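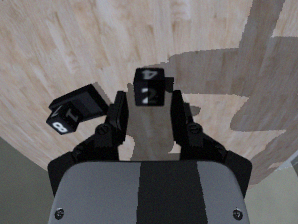 Ear Training & Theory Software

Kendine 2 interval drills: cents tolerance too strict?

mwouters
I've logged 3,473 sung-interval attempts in Kendine since September. The pitch detector marks me flat on descending minor sixths even when my tuner reads within 5 cents. Ascending sixths pass. Buffer is 2,000 samples, input is a plain USB mic. Has anyone found a setting that fixes this?

gistberg
Lower the buffer. At that size the detector is still averaging in the slide from the first note when it scores the second. I run 400 and descending intervals score the same as ascending.

plainchant_al
Disagree. 400 is too short for low voices. One cycle at 110 Hz is already 400 samples at 44.1k, and you want at least two to get a stable reading. Leave the buffer alone and raise the onset delay to 185 ms.

gistberg
He didn't say he was a low voice.

mwouters
Baritone. The second note usually lands near B2, so the short buffer is out. Trying the onset delay tonight.

Annelies De Smet
Check the temperament menu too. Kendine ships with just intonation as the default for sung drills, and a just minor sixth is almost 14 cents wider than the equal-tempered one. Going down, that puts the target below your tuner's.

plainchant_al
Then it would call him sharp – he says flat.

Annelies De Smet
Fair point. Still worth setting to equal if he's comparing against a tuner.

mwouters
Delay at 185, temperament to equal. Two sets of descending sixths, one miss, and that one was me.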